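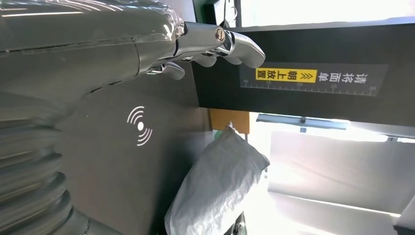

Songwriting splits and the drummer problem

The standard way of dividing publishing income in a rock group goes back to an older trade, in which one person wrote the tune, another wrote the words, and a hired band played the result. Under that arrangement the split was easy. Half went to the music, half to the lyric, and the players received a session fee. Most groups formed since have kept the formula and dropped the conditions that made it sensible.

My argument is that a working group should agree on equal publishing shares for any song developed in a rehearsal room with all members present, and that it should do so in writing before the first recording is released. I hold this view after a long period of keeping accounts for small bands, and I am aware that many songwriters disagree.

Consider Botha, a four-piece I worked with from its second album onward. The singer, Themba Steyn, brought in chord sequences and most of the words. The guitarist, Radymyr Polishchuk, supplied the riffs. The bass player and the drummer, Kagiso Khumalo and Keith Cartwright, were credited on 3 of the 31 songs the group registered. Anyone who sat through the rehearsals would find that number hard to defend. The best-known song, "Wurnusville," arrived as a slow waltz. Cartwright put it in four, doubled the tempo and cut the second verse in half. The registered writers are Steyn and Polishchuk.

In the strict sense the registration is correct. Copyright in a song has usually been taken to cover melody, words and, less firmly, harmony. Rhythm and arrangement are treated as performance, and performance is paid through the recording. The trouble is that recording income for a group of this size is small and slow. It sits behind an advance, and in Botha's case the advance on the album "Mumari" was never recouped. Publishing income has no such queue. It is paid from the first broadcast. Two members of the group therefore had a modest income from music and two had none, although all four had given up the same hours.

The effect on the work can be measured in a crude way. Once members know that only chords and words are paid, they bring in chords and words. The group's third album had 17 songs on it, which is too many, and at least five were there to settle an argument over shares. Khumalo has told me that he stopped suggesting changes to other people's songs during that period. He put the same ideas into his own, and his own were weaker songs. I don't blame him. The payment system told him what was wanted.

The usual objection is that equal shares reward the idle. Lwazi Mathebula, who writes nearly everything for his own trio, made this case to me at length. He may spend three weeks on a lyric at home, and he sees no reason to give two thirds of it to people who learned it in an afternoon. I think he is right about his own band. A song finished at the kitchen table belongs to the person at the table, and the rule I propose wouldn't touch it. It applies where the song was unfinished when it came through the door.

There is a middle course, and several groups use it. A fixed portion, often a quarter, goes to the band as a whole, and the remainder goes to the named writers. It is easy to administer. Esell, the small publisher that handles Botha's catalog, will set it up on request and without a fee. I have no strong complaint about it, except that the portion tends to be set by whoever has the most to lose, and it tends to stay where it was set.

A second objection is that shares should be judged song by song. In principle this is fairer than any flat rule. In practice it calls for a negotiation after every session, among tired people, about events they remember differently. I have sat in on such meetings. The loudest member does well in them. The drummer, who is usually packing up, does badly.

Written terms matter more than the exact figure. Botha had a verbal agreement, or rather had four of them. When Cartwright left, around two years after "Mumari," he believed he was owed a share of the later songs and the others believed he had waived it. The letters that followed cost more than the sum in dispute. One page, signed by all four in the first year, would have covered it. The page should say who counts as a member, what happens to shares when a member leaves, and whether a replacement shares in new songs from the first day or after a set period.

Botha re-registered its newer songs this August on equal terms. The older ones stand as they were, and "Wurnusville" still has two names on it.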